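3. Collecting the demonstrations

3.1 Task and workspace

The task set covers the part of desktop computer servicing that needs the most care with the hands: taking memory modules out of a board, moving them clear of the case, and putting modules back into a slot. We chose memory work for three reasons. The parts are light but stiff, so a poor grasp shows up at once as a tilt. The slots allow very little sideways error. And the room inside a case is limited by cables, fans and brackets that the arm has to work around, a problem that bench-top insertion studies usually leave out.

All cases were older desktop machines obtained through Dumia, a refurbisher that takes back office equipment. They were laid on their sides with the cover off and the drives left in. We did not tie back or remove the cables, other than unplugging the mains lead. A technician working on such a machine would seldom tidy it first, and we wanted the demonstrations to include the small detours that loose wiring forces on the hand. The case was pushed against two stops on the table but not clamped, so its position varied slightly between sessions.

3.2 Two ways of demonstrating

Each task was shown to the robot in two ways. In hand guiding, the operator held the wrist of the arm with the joints in a compliant mode and moved it through the task directly, opening and closing the fingers with a button on the grip. In remote control, the operator sat with their back to the workspace and drove the arm with a hand-held Vidov controller while watching the wrist view on a monitor. A second, fixed view was available on the same monitor and could be switched on or off by the operator.

The two methods give different kinds of data. Under hand guiding the operator feels contact through the arm and tends to press, rock and release the module much as they would with their own fingers. The operator's hand and sleeve also appear in the fixed view, so that view can't be used for training without masking. Under remote control there is no force returned to the hand. Operators made up for this by slowing down near the board and by watching for changes in the angle of the module against the fingers. The resulting paths are longer and contain more pauses, but both views are clean.

We collected 300 demonstrations in total, of which 195 were by remote control and the rest by hand guiding. Six operators took part. None had used the arm before, and each was given a practice period on a bare board outside a case. An operator worked with only one method on a given day, as early trials showed that people switching from hand guiding to remote control kept expecting to feel the board and pushed too hard.

3.3 Recording

Joint positions, finger opening, motor currents and both views were logged by the Nelex recorder on a common clock. Operators started and ended each recording themselves with a foot pedal. We kept the pauses. An earlier version of our pipeline cut any stretch in which the arm was still, and the policies trained on that data moved to the slot without stopping to correct their angle, so the cut was dropped.

A demonstration was kept if the module ended in the goal state for its task, whatever happened on the way. Failed grasps that the operator recovered from were left in and marked with a start and end time. Where a module was dropped into the case and had to be picked out by a person, the recording was stopped and thrown away.

3.4 Labelling the phases

Each recording was split into five phases: approach, grasp, carry, align and seat. Removal tasks use the same names in the reverse sense, with seat standing for the pull out of the slot. Labels were placed by one person working from the wrist view and checked by a second against the motor currents. The two agreed closely on approach, grasp and seat. They differed most on the change from carry to align, where there is no contact to mark the change and the labeller has to judge from the motion alone.

We settled this with a simple rule. Align begins at the first moment after which the fingers do not move away from the target slot again. The rule has to be applied backwards from the end of the recording, and it sometimes gives a later start than a viewer would pick by eye, but it gave the same answer for both labellers in nearly every case.

3.5 What the wrist view shows

The wrist view was the main source for both the remote operators and the learned policy, and its limits shaped how people worked. The gripper itself takes up much of the lower half of the picture (Figure 6). A held module can also hide part of the board beneath it, and what is hidden changes with the tilt of the wrist.

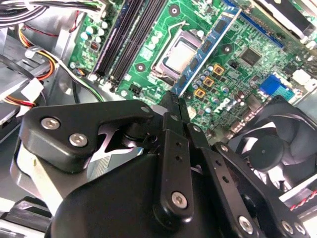

Figure 6. Wrist view with a memory module held at a slant above the motherboard. The module partly covers the processor socket; two empty memory slots are visible to the left of the socket.

Operators dealt with this in different ways. The most common was to keep the module off to one side of the target until late in the carry, then bring it across in one slow move. Others turned the wrist so that the slots ran closer to upright on the monitor, lined the module up by eye and turned back as they lowered it. The second approach gave neater final angles but needed more room, and it was rarely used in the smaller cases, where a wide turn brought the side of the gripper near the fan or the wiring.

Both habits can be seen in the trained policies. A policy trained on one operator's data copies that operator's way of clearing the view, while a policy trained on the pooled data tends to start one approach and finish with the other. This was worst in the align phase – the wrist would begin to turn and then stop partway. Adding the operator as an input, as was done for the pouring tasks in Ngô, removed most of these mixed motions, and all results in Section 4 use that version unless we say otherwise.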